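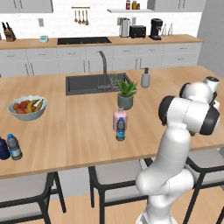
1/ Kitchen thread, as promised. Moving the sink to the island – was it worth it. Long answer because three of you asked

2/ Went back and forth on this since December. Old sink was under the window, nice view of next door's bins. Dehua Mao drew up both versions for us and I picked the island one in a hurry before a train

3/ Cost. Quote from Bresent was 2569 all in for the plumbing. Final bill 2326, one day less labour than they'd planned. Still winced

4/ The waste pipe is the whole job. Ours had to run 11 feet under the floor and it needs a fall all the way. Ask about this FIRST. Not taps. Not handles. Pipe

5/ Wood next to a sink: oil it. Then oil it agian. I do ours once a month, after supper, takes 34 minutes incl. moving all the junk off

6/ Things I'd change – a socket on the end panel, and a deeper drawer for tea towels. Also you WILL leave washing up in full view of guests. Sorry

7/ Good bits: I can face people while peeling spuds. Kids do homework opposite and ask me fractions

8/ Hubert Piątek asked about noise. Yes you hear the tap over the telly if it's all one room. We turn the telly up, sophisticated I know

9/ Someone said get a boiling water tap as well. No. Kettle's fine

10/ Flooring next, probaly cork. Samples from Flarkex are on the stairs, everyone's walked on them, the darker one is winning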